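Home | Stories | Submit | About Nalarora Quarterly

The Breakfast Arm
by Imke Wendt

I got the job at Closico because I can make toast. That was pretty much the interview! Farzana Khokhar read my résumé (café work, one unfinished degree), asked if I minded being corrected by engineers, and showed me the arm.

Her method was simple enough that even I could follow it. Most groups showed their robot the right way to do a thing, over and over. Farzana wanted the recoveries. So I'd start a task, muck it up on purpose, fix it, and she'd save only the fixing. By August we had 717 of those, and I'd got very good at being bad at breakfast.

Taha Hamdy thought it was nonsense. He'd trained his own version on 768 clean runs, no mistakes in any of them, and he carried that number about like a family name. They agreed to put the two side by side, same kitchen, 190 tries each, and the loser had to write the paper's limitations section. 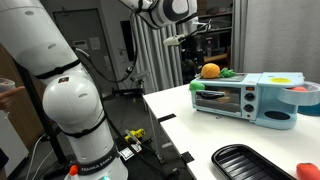 Why would a robot learn more from mistakes than from perfect runs?

A perfect run only covers the places you end up when everything goes well, so the first small slip puts the robot somewhere it has never been, and a recovery shows it the way back.

That's how Farzana put it to the visitors from Machala, anyway, while I stood at the back eating a muesli bar and hoping for a slip. Taha's version went first and it was lovely, all smooth and sure of itself, right up until it nudged the tray. Then it carried on with great dignity, gripping at the spot where the tray used to be.

Ours dithered. It reached, missed, backed off a bit and came in again from the side, and I got the strangest feeling in my stomach, because I knew that move. It was my move, my dopey little sideways apology from a rainy afternoon when I'd been thinking about my mum.

"Is that you?" Taha whispered.

"I think so," I said, and he passed me his pen and asked how to spell humility.

Contact the editors | © Nalarora Quarterly, October 2023 | Back to top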